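Search this list Search Advanced

We use cookies to keep you signed in to the archive. Accept Manage

Re: [gisham-kitchen] oiling spoons and boards
From: Ileana Ghiță
Thursday, 7:40 pm

Maya Qaisi wrote:
> I bought a secondhand cutting board and two spoons, and all of them
> feel rough after washing. Do I sand first or oil first? My neighbor
> uses olive oil and says it's fine. Also, what grit?

Sand first. Wet the wood, let it dry overnight so the grain stands up, then sand it. I start at 80 only if there are deep knife marks. Otherwise go straight to 200 and stop there.

I wouldn't use olive oil. It never hardens, and my mother's board smelled stale by the end of summer. Food grade mineral oil is cheap and the drugstore has it. Put on plenty, leave it 40 minutes, wipe off what's left. Do that three times the first week and then whenever the wood looks pale.

Kobe Meijer asked last month about walnut oil. It does harden, but it takes weeks, and I'd keep it away from anyone with a nut allergy.

Spoons are the same except for the sanding. Fold the paper over your thumb for the bowl and go with the grain on the handle.

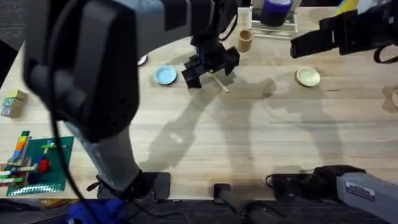 Don't soak any of it, and keep it out of the dishwasher. Stand the board on edge to dry. If it has already cupped, wet the hollow side and lay it hollow side down on a towel overnight.

Ileana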